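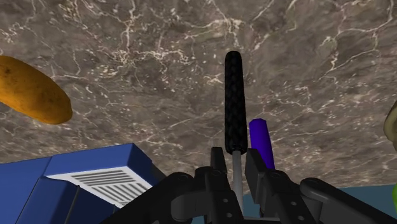
Attached: render1, marble countertop with white veins

Forum > Stage and Festivals > Small theaters
Topic: Owino moved to the 70 seat room, is it a good idea?

jonihalonen
Posted 26/02/2023
Hello all. I read in the program that the play "Owino" will not be in the main hall of Kemel this year. They put it in the small studio with 70 seats. In January I saw it in the big hall and I liked the distance, because the chorus looks like one body from far away. Does somebody know why they changed it? I have 2 tickets and I am thinking to give them back.

halima_m
Please keep your tickets! I saw the first version in a very small room and it was much stronger. You hear the breathing of the actors before the long speech. In the big hall they used microphones and for me this killed the second act.

jonihalonen
The microphones I did not mind. But I understand your point.

wekesa.n
I do not agree with Halima. The director, Upendo Minja, wrote the chorus for 12 people. In the studio they have no place to walk, so they stand by the wall and sing. It becomes a concert. Also the price is the same as before, and the view from the side benches is poor.

halima_m
Wekesa, did you see it in the studio or are you guessing?

wekesa.n
I saw the open rehearsal. It was without costumes, I admit this.

lilian_rashidi
I work at the box office, so I can answer one part. The main hall is given to the dance company Vuta for the whole festival, they need the deep stage. All 152 minutes of the play stay, nothing is shortened. There is one break. If you have a ticket from the old plan you must change it at the desk, the seat numbers are not valid now.

jonihalonen
Thank you Lilian, this was not written in the email. Can I choose the row?

lilian_rashidi
No, the seating is free - come early if you want the middle.

wekesa.n
Then go for the middle or do not go :) And if somebody wants only one evening, I would take Brilotar in the courtyard before this one.

halima_m
Brilotar is nice but it is the same show as last year. Joni, write here after you see it please.

jonihalonen
I will. I keep the tickets for now.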